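Grirklow Seed Library: where we've got to since June

Hi all, and thanks again for the grant! You asked for something short and readable this time, so I'm skipping the spreadsheet (it's attached to the email if you want it) and just telling you how things stand.

The big news is that we're open in both towns now. Grirklow has been lending since spring, and the Kimach branch finally got its shelf in the public library in June, right next to the cookbooks, where people keep wandering into it by accident. Between the two we've signed up 301 borrowers. I'd promised you 125, so I'm pretty happy about that.

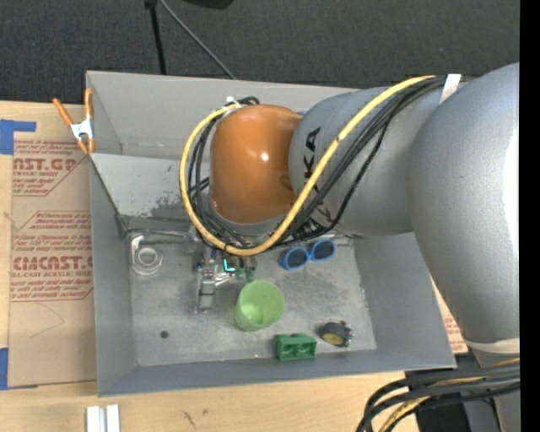

Page last changed: 2 Oct 2018

Beans and tomatoes go out fastest, no surprise there. The lettuce hardly moved until I rewrote the little cards with planting months on them, and then I ran out in a week. We printed 1000 envelopes with your money and I have nearly 2 boxes left, plenty for winter.

Returns are the weak spot. People love taking seed and forget to bring any back (me too, my own squash is still sitting on the porch). I'm going to try a seed-saving evening at each branch and see if that helps.

On spending, the envelopes and labels came in under budget. The drawers from Grando cost more than they quoted me, and I moved some of the poster money over to cover it. I should have asked you first, sorry!

Next up is Daza. The school there wants a small collection of its own, mostly peas and sunflowers, and I'd like to put what's left of the grant toward that if you're okay with it. Could you let me know before I order the seed?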